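Workshop notebook, dye shed
September 12, 2023
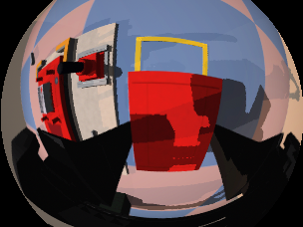

Right, so the madder vat. I said last time I'd give it one more go before switching back to the bought extract, and I've now given it one more go, and I'm going to give it another. The colour is so close! Myrtle came past while I was rinsing and said "brick", which I'm choosing to take as a compliment, but what I'm after is the proper deep red on the old Skirholm blanket, the one with the moth hole in the corner, and brick it is not quite.

What I did, for the record. Skeins of the Pletelwood two-ply, scoured on the weekend and left in the alum overnight. Madder root chopped small and soaked in rainwater from the tank, which turned a filthy orange straight off. I tipped that first soak into a jar (on the shelf, labelled, please don't chuck it) and started again with fresh water and a handful of chalk. Brought it up very slowly. Kept it under 70 the whole way, or thought I did — the probe thermometer went flat at some point while I was arguing on the phone with the Trasden people about the missing box of mordant, so there's a gap in the middle there where I only have the back of my hand to go on.

I suspect the gap is where it went brown. Ewan McKinnon reckons madder gets sulky once it's properly hot and that you can't talk it round afterwards, and he's been at it longer than I have. Five skeins went in together and came out looking like cousins. The two on top are the best of them, a nice warm red with a bit of orange in it, and the rest go off towards old flowerpot. Could be heat from the bottom of the pot, could be that I crammed them in. Probably both, knowing me.

Things to change next time:
New batteries in the thermometer, and spares in the drawer.
Three skeins to a pot, no more.
Stir, even if somebody rings.
Leave them in the liquor to cool overnight instead of hauling them out at teatime because I'm impatient.

I also want to try the chalk in two lots, half at the start and half once the colour's moving. The tank water is very soft and I've a feeling the madder wants more lime than I've been giving it. Myrtle's notes from January have her using bore water from her place at Dunleavy and no chalk at all, and her sample card is a beautiful colour, miles ahead of mine. She's offered to bring a couple of drums over. I said yes before she'd finished the sentence.

Afterbath: I split one of the flowerpot skeins and put half through a weak ammonia dip to see if it would go bluer. It did, a bit. It looks more like raspberry cordial in the tub and a lot less like it on the line. The other half is hanging next to it on the same peg for comparison, tagged with cotton tape. The paper tags fell apart again so I'm done with them for good.

Wool on hand is 3,481 grams by the big scales, counting the scoured stuff but leaving out the grey fleece, which is Ewan's and which he keeps saying he'll collect. That's plenty for the blanket warp if I stop wasting it on experiments. I'd like the reds settled first, then the walnut, and the weld can wait until I've got the patience for yellow. Yellow always looks easy and then you're standing there at seven at night with something the shade of weak tea.

Light test strips from the last batch went up in the north window, half under card. I'll have a look when the cushions are done. Trasden rang back late in the arvo to say the mordant is on the truck — we'll see. If it turns up while I'm out, whoever signs for it, could you put it on the high shelf with the lid taped down, and write the date on it?

Pot's soaking in the trough. I'll scrub it in the morning.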